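Vitaminwater Zero Sugar: a desk drinker's review

Posted 1/25/23 by Fadime Canpolat

I should say up front that I am not much of a water person. I know, I know! My doctor has heard it all before. But we've been spending long days in the workroom at Trellusham, and come mid-afternoon I want something with a bit of flavour that won't leave me feeling as if I've eaten a bag of lollies, so I picked up a few of these and have been getting through them ever since.

The cap is a decent size, which matters more than you'd think when you're opening it one-handed beside a keyboard (I have ruined one already, back in July, with a mug of tea). It's a milky white with the name and "zero sugar" in blue across the top.

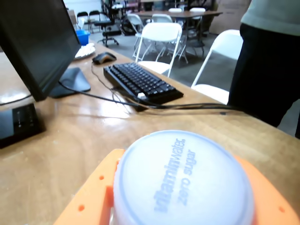 Flavour-wise it's light and a little tart, and there's a sweetener taste at the end that I stopped noticing by the second bottle. Tarık Akyol, who shares my desk, never did stop noticing it and has gone back to his Brarkia iced tea. I like mine very cold. Left out for the afternoon it goes a bit flat and syrupy, so I'd drink it fairly promptly.

My one real grumble is that the bottles end up on their sides among everything else on the old work table, next to the paper plates and the plug adapter, and being round they do like to wander. The caps seal well, though, and I've not had a leak in my bag on the Pudcombe bus either.
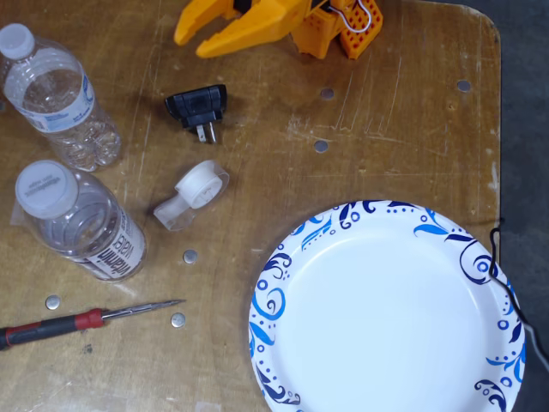 Would I buy it again?

Yes, I would, and I have a few more in the fridge at home. If you're fussy about sweeteners, try a single bottle before you bring home a whole tray.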